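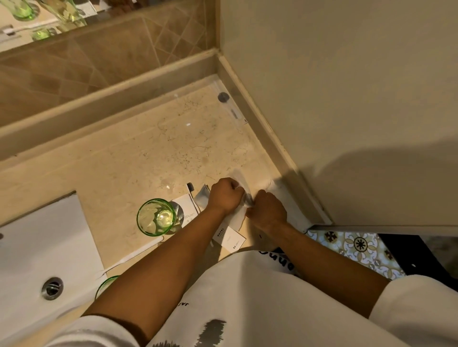
Getting into one of the paper wrappers at the bathroom counter, toothbrush already out.

I've had a box of the Laltside hotel-style dental kits on the go since July, bought for when family stay over, and I've ended up pinching them for my own weekends away too (sorry, family). You get 40 in a carton, which has lasted us ages!

The brush is better than I expected. Mine's black, quite slim, and the bristles are on the firm side but fine for a night or 2. The toothpaste is the weak spot – very sweet, and there's barely enough for two goes, so I pack my own now. The little cardboard boxes do go soggy if you put them down near the basin, so keep them well back.

I tried the Pikex ones before this and the heads kept shedding bristles, horrible. These haven't lost any so far. Would buy again, but please, Laltside, a mintier paste!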